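Étape 5 – Fixer l'étagère Tranura au mur

Bon, le caisson tient debout, bravo ! Moi, c'est là que j'ai failli ranger la visserie, et j'aurais eu tort.

1. Posez le niveau sur la tablette du haut et réglez les pieds.
2. Marquez les trous au crayon à travers l'équerre (réf. 521 dans le sachet Coste).
3. Percez, chevillez, puis vissez à la main – la visseuse écrase tout, croyez-moi. 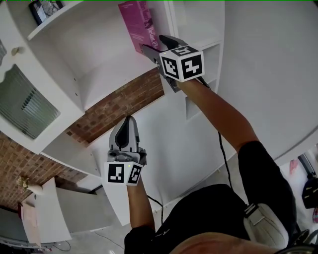
Fig. 5 – Étagère blanche et livre rose.

Remarque : je commence toujours par les gros livres, tout en bas, et je resserre les vis une semaine après.

Attention : ne grimpez jamais sur les tablettes, même « juste pour un carton » ! Et vérifiez les câbles dans le mur avant de percer.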